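Kedville Upper Floor – Gallery

Last updated 27 June 2023

The upper floor at Kedville has been open since January, and people who are thinking of booking it keep asking what it looks like on an ordinary day. This page is for them. The floor measures 1,375 square feet and is let by the half day or the full day. Kedville is on the Gekgate side of the block, and the entrance is shared with the Prantl print shop on the ground floor.

Most bookings are for small classes, fittings, club meetings and practice sessions that need a clear floor. The room comes with a few pieces of light furniture that one person can move. Anything heavier has to be arranged ahead of time through the office.

The glass and the blinds

We kept the glass when the floor was redone. It was the main thing previous tenants liked, and replacing it with a solid wall would have made the back half of the room dark. The blinds were cleaned and restrung in January. Please use the cord to open and close them and leave the slats alone – they bend easily and we have already replaced a few.

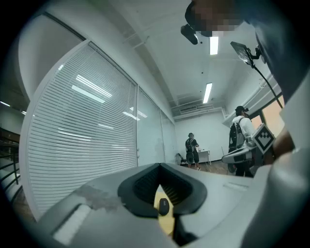 The frosted panels were part of the same job. They let light through but give a class some privacy from the people going past, and they can be wiped with a damp cloth. Please do not tape signs or paper to them. Tape leaves a mark that takes a long time to get off. If you need to put up a schedule, the office can lend you a stand.

Ceiling and lights

The ceiling was painted white and the beams were left exposed. Boxing them in would have cost us height, and several groups had asked for as much height as possible. The fluorescent lights are switched from the panel by the door. All of them go on together, and there is no dimmer. Groups that want softer light usually bring a lamp or two.

Air conditioning

The vent is high on the back wall. It is set by the office each morning, and the control is kept locked. If the room is too warm or too cold, call down and someone will change it. The back of the room gets the air first, so it is a good idea to set up a little way forward if you will be sitting still for a long time.

Floor

The floor has a wood tone and is swept after every booking. Soft-soled shoes are fine. Please lift furniture when you move it – dragging is the cause of nearly all the scratches we have had to repair.

Tables and chairs

Small white tables and black folding chairs are the standard set. We own 38 chairs, most of them kept in the closet downstairs, and four tables. Tell us how many you want when you book and they will be brought up before you arrive. Extra tables can be rented from Ditar, who deliver to the Gekgate door.

Bags and coats can stay with you in the room. There are no lockers on this floor.

More pictures will be added when the stair landing has been painted.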